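ROBOTICS CLUB NEWS

Quick one this time, build season is eating everybody alive. Sorry in advance for spelling.

Where we are

Household Tasks Challenge is 29th March. Team is entered in two categories, Wipe & Scrub and Open Household. Robot is called Grara (the vote was close, please stop sending me complaints). Grara drives, turns, lifts, and as of last night reaches over a low wall without tipping over. Big cheers for that one. The old base is gone, the new one is wider and uses the Floner motors we got with the bake sale money. Much quieter. Still pulls a bit to the left.

Gripper is version 5. Versions one through four are in the box under the workbench, do not throw them out, the judges like to see them in the engineering notebook.

Scrubbing, the human part

The Wipe & Scrub group spent the week on demonstrations. For parents who asked what this means: before Grara tries a chore, we record a person doing the chore from a head's-eye view, over and over, and the software learns from the recordings. So yes, your kid has been cleaning things on purpose. Would love to hear if it carries over to home.

We have 389 clips saved so far and 156 of them are labeled. That gap is a problem. Labeling is boring but the clips are no use to us without it, so if you have a laptop and half an hour, pick a folder off the shared drive and put your initials next to it FIRST. Two people did the same folder last week and they didn't agree on where "scrub" starts.

On that subject, the rule is now: scrub starts when the bristles touch, ends when they lift. Moving the brush through the air is "reach." Turning the tray over is its own label, "reposition." Write it on your hand if you have to.

Trays are the hard item by far. The flat inside is easy, one hand steadies and the other goes back and forth. The rim is where the arm planner gets lost, the brush has to tip to get at the inner wall and the tray has to stay put at the same time. Two hands doing two different jobs. Keep the tray tilted and the holding hand spread out flat like this, so the software gets a good look at it:

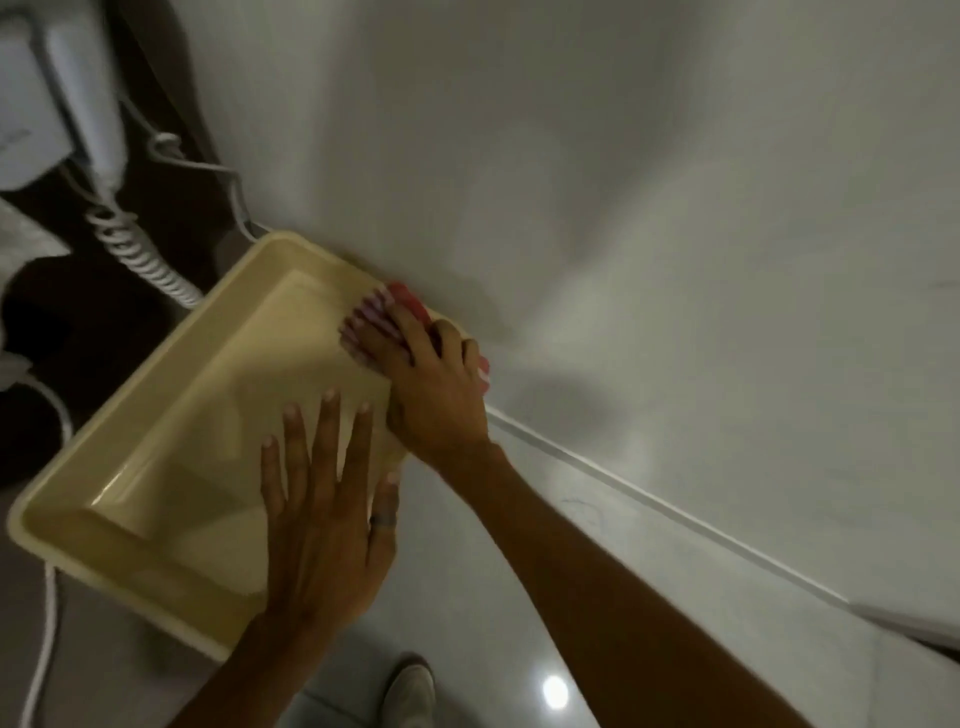 What we still need

Labelers, see above. Also old trays, any size as long as they're plastic with a raised lip. Scrub brushes, prefer a bright color, the tracking does better when brush and tray don't match. Clean rags. A second extension cord, ours has gone missing again. Somebody who can solder neatly, not just quickly.

Money

We are trying to reach $3000 for travel and the spare arm. Szabo Hardware has promised to match whatever we raise at the car wash, which is very generous, please shop there and say thank you. Envelopes go to Saulius Kazlauskienė at the front table, with the student's name on the outside. Cash or check. No loose change in the envelopes please, they rip.

Practice match

Vinanton team is coming over for a scrimmage before the competition. They took second in Open Household last year and their arm is FAST. Ours is careful. We will run three rounds each, swap drivers, then pizza. Younger siblings welcome but they have to stay behind the tape.

Reminders

Closed shoes in the shop, no exceptions.
Long hair tied back near the drive base.
Charge batterys before you leave, not when you arrive.
Permission slips for the bus are due, we are missing a bunch.
Notebook pages need a name and initials on every page. Every one.

Summer camp sign up for August opens after the competition, so hold your emails until then. Drivers stay late tomorrow for turning practice, everyone else out on time so we can lock up.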